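From: Dalva Cavalcanti
To: benchtop-arms list
Subject: Re: [benchtop-arms] Anyone running the Jetodex two-arm kit on food?

Thierry Texier wrote:

> Hello all,
> We are looking at the Jetodex two-arm package for a snack counter demo
> and possibly a longer trial after that. The sales sheet is very pretty
> and tells me next to nothing. Has anybody on the list had one on the
> bench for more than an afternoon? I am mostly interested in soft items
> and bagged things, how painful the setup is, and whether the support
> contract is worth paying for. We were also quoted for the Ernura
> gripper fingers as an add-on and I can't tell if we need them.
> Thanks in advance,
> Thierry

Hi Thierry, and hello to everyone I haven't written to since the spring!

You've caught me at a good moment, as we've had the kit on loan since the start of October and I've been meaning to write something up for the list anyway. Get yourself a coffee, I tend to go on.

Setup first. The crate arrived with the arms already paired, and Ihor Pavliuk and I had both of them bolted down and moving before lunch, which I did not expect after our adventures with the Nutel unit (some of you will remember those emails, and I apologize again for the length of them). The part that ate our time was the table calibration. The manual has you touch off 46 points by hand, and if you bump the table at any stage you start over. We bumped it twice. Vsevolod Derkach on the support desk told us afterward that you can save your progress from a menu that the manual never mentions, so please go looking for that menu before you begin. It's under Service, then Workcell.

As for the food, we covered the table in brown paper and laid out the sort of assortment you'd find at a small shop counter, with drinks, yogurt cups, rice crackers, cookies and sandwiches, and a cream-colored tray up front as the serving spot. I wanted it fairly crowded, because every demo I've been to has three apples on an empty table and that never helped me decide anything.

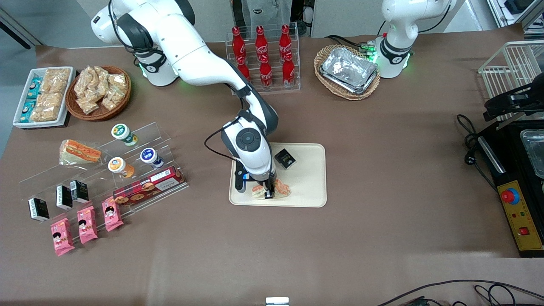 Right arm at the serving tray, left arm folded up.

Bagged snacks were the pleasant surprise. I had fully expected to spend a week on them, since clear bags have given us fits with every other system, and the kit handled them nicely from the first day. We ran 200 picks from a mixed pile and I wrote down 17 misses, most of them where two bags had slid over each other and the gripper came up with a corner of each. Slowing the close helped. Bottles are easy as long as the rack stays put. Tape your rack down!

Sandwiches are another story, and this is where your question about the fingers comes in. With the standard fingers at the factory grip setting, a soft sandwich gets a waist. You can turn the force down, and we did, but then it starts to slip on the lift, and the sweet spot between those two is narrow and changes with the filling. A plastic-wrapped wedge is more forgiving than anything unwrapped. Tymofii Horobets lent us his set of the Ernura fingers for a few days and they were better on bread, a bit worse on small boxes, and they take a good while to swap. If sandwiches are a big part of your counter I would budget for them. If it's mostly packets and drinks, save your money for now and see how you go.

One gripe about the two-arm side of things. The planner is quite cautious about keeping the arms apart, so when one is reaching across the middle the other tends to fold up and wait its turn. It's safe and it looks very polite, but don't let anyone sell you on double the speed. I'd also plan your cable runs earlier than we did. Ours go across the corner of the table and I'm not proud of them.

Support: we had the trial version of the contract and I'd say yes for the first year. Vsevolod answered the same day every time I wrote, and once sent a patched config file while I was still typing the follow-up. After the first year you'll probably know the thing well enough to drop down a tier. Our quote for the contract was 1747 with the loan period credited against it, so do ask about the credit, as it wasn't on the first version of the paperwork. The Hubáček people quoted us on a comparable setup and were a little cheaper on support, though you have to go through a distributor and I didn't love that.

Would we buy it? I think so, yes, with the standard fingers to start and one more go at the sandwiches before the loan runs out. Ihor is less sold than I am and would like to see the next firmware first (he has promised to write to the list with his side of it, so hold him to that).

Thierry, if you want our grip settings and the pick log, write to me off-list and I'll send them over. And do tell us how big your counter is, because reach was tighter than I'd guessed from the drawing and I'd hate for you to find that out with the holes already drilled.

Warmly,
Dalva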